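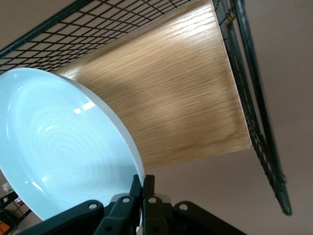

Sornari Under-Cabinet Light Bar

I've been fitting kitchens long enough to have strong feelings about worktop lighting, and the Sornari is the bar I keep coming back to. It's slim, it's dimmable, and it tucks up behind the front lip of a wall cabinet so you get the light on your chopping board and none of it in your eyes. I have three of them at home (my husband says two would have been plenty).

The bar comes in two lengths, 300 mm and 340 mm. The longer one was Zdeňka Havlíček's idea – she kept running into cabinets where the standard size left a dark patch in the corner by the stove, and she wouldn't let it go until we stocked something better! You can link up to 4 bars on one driver, any mix of lengths.

Color rendering is 95, so tomatoes look like tomatoes. I only sell the warm white. I tried the cool version in my own kitchen for a week and went right back.

In the box: one bar, two clips, screws, and a short link cable. The driver is sold separately, and so is the Vuvska dimmer, a little round knob you can mount on the side panel or inside a drawer. Touch switches are on the Sistden page.

If your cabinets have no lip at all, order the Sobczak trim in the same length as your bar. It comes in white, oak or black and you can cut it with a fine saw.

Not sure how many you need? Send me a quick sketch with your cabinet widths and I'll work it out – or ask for Timo Stöcker if it's a wiring question, he's much better at those than I am.

Page updated 04/07/2019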